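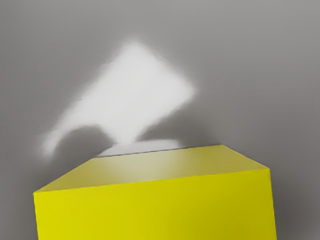
Can a robot get better at something if it only ever practises inside a computer? came the question from a reader in September, and I liked it so much that I went off and tried Noltik for a whole weekend to find out.

Noltik is a program made by a firm called Skestano. You put it on an ordinary computer and it gives you a pretend room with a pretend robot arm in it. There's nothing to plug in, nothing to screw together and nothing heavy to drop on your foot. A pretend world like this is called a simulation, which is a long word for a copy of something made out of sums. The computer works out how heavy the block is, how slippery the table is and where the light falls, and then it draws all of it for you, again and again, very quickly.

My first job was called Woo. (No idea why. It's what it says on the button!) In Woo you have to get the robot to pick up a yellow block and put it in a bowl. Easy, I thought. I could do that when I was two.

Well, you try telling somebody how to do it without using your own hands. Go on, do it with a grown-up and an apple. Say "move your arm down" and they'll go down too far. Say "left a bit" and they'll ask how much is a bit. A robot is worse, because it won't even ask. It does exactly what you said, including the silly parts.

In Noltik you build your instructions from strips that snap together on the screen. Mine said: go over the block, open the fingers, go down, close the fingers, go up. I pressed start and the arm swung over very grandly, went down next to the block and picked up a big pinch of air. Then it carried the air to the bowl and let go of it.
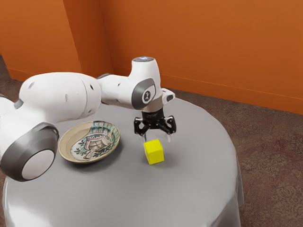
So I changed one number and had another go. Then I changed it back and changed a different one. The hand on the end of a robot arm is called a gripper, and this one has two fingers, so it matters which way round they're facing. If the block is turned a little and the fingers aren't, they can bump the corners when they come down. I had to add a strip that twists the wrist first, and I was so pleased with myself that I got up and made toast.

The clever bit is called Practice Mode. You stop giving orders and let the robot try things for itself. If it gets closer to the block it earns a point, and if it knocks the block away it loses one. It starts off hopeless - mine waved about as if it was chasing a wasp. After about 300 goes it was picking up the block most of the time, and I'd only been gone 40 minutes. A real arm would have needed someone standing there putting the block back after every try.

Does that mean the robot could do the same thing in your kitchen? Not straight away. Real tables wobble, and real blocks get jam on them. People who build robots often practise in a simulation first and then do more practice with the real machine, to sort out the differences.

There are a few things I'd grumble about. The instructions on the help page are in tiny letters, the strips sometimes snap on in the wrong order, and there are only 4 jobs in the free version. You also need a fairly new computer, or the arm moves in jerks. I'd say it suits you if you're nine or over, or younger with someone to read the long words.

You can get Noltik from the Jamport website, where you'll need an adult to set up the account. Start with Woo, and save your strips before you press Practice Mode. I lost mine the first time and had to build the whole lot again.

We use cookies to remember your settings and see which pages are read most. Accept all | Manage cookies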